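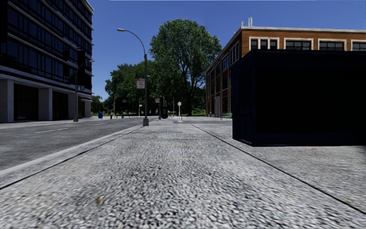
How to join a running role-play thread without losing your place

This guide is for new members who want to write in a shared fantasy story that started before they came. I use the Takness campaign for the examples, but the steps are the same in Gatgate and in the one-shot threads.

Step 1. Read back, but not everything. Takness has nearly 20 chapters now. Read the first one, then the last 4. Open the summary post when you meet a name you don't know. Naveed Kiani updates it, and the last update was on 6th January.

Step 2. Choose one place for your character. Write in your notes where she stands, who can see her and what she is carrying. If the others are at the harbour in Estwood, your healer cannot close the gate in the mountains in the same post.

Step 3. Make the entrance small. My first entrance was a knight with a burning sword who came through a ceiling, and the other writers were very polite about it. A character who asks for directions or sells some lamp oil is easier to answer.

Step 4. Write your own actions only. You may write "Yoshida swung at the captain". You may not write that the captain fell down. The captain belongs to Mercedes Henao and she will decide if he is hurt. The same rule is for thoughts and feelings of other characters.

Step 5. Leave something open at the end. A question, a noise behind the door, a hand held out – the next writer needs a thing to pick up. If your post finishes with everyone asleep, the thread usually sleeps too.

Step 6. Wait for 2 replies before you post again. In a battle the order can change, so check the top of the page for the turn list.

If you must go away

Tell the group in the out-of-character thread and move your character to a quiet spot. In December I left mine in the middle of a river crossing and the whole party stood in cold water until I came back. A fever, a letter from home or guard duty will all do the job.

Colour for speech is optional. Please don't use yellow, it is very hard to read on the grey theme.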